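Flevance Inga Hand-Held Gripper, Pair
Part no. 562 (left), 546 (right)

Two-finger parallel tool for recording manual pick-and-place work. Sold in pairs only. Budget one pair per operator, plus one spare set of finger pads for every 30 hours of use. 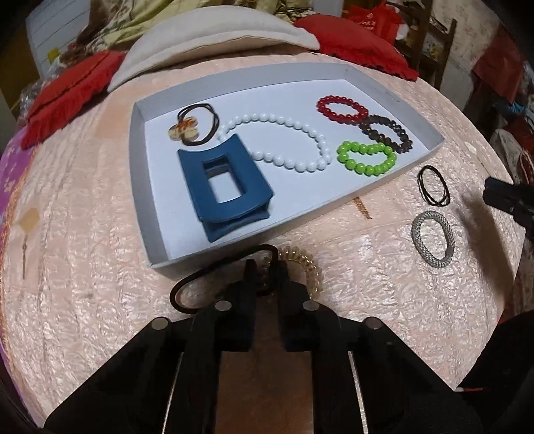 Inga pair on small accessories: hair ties at the fingertips, cardboard tray behind.

Planning notes
Thin cords and coil ties are the slowest items to pick. Allow extra session time for them when quoting. Soft surfaces such as bedspreads need no fixture. Trays with low walls are preferred; order Eltton tray inserts separately.

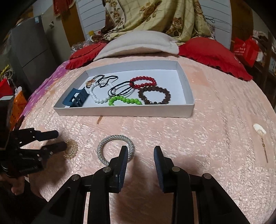 Fingers open over a bedspread, with a braided or scaly-patterned bangle at the left fingertip.

Ordering
Finger pads: packs of 100.
Lead time: ships from Drustuvside in April for orders received by 2019-10-31.
Mount, charger and case are quoted on request.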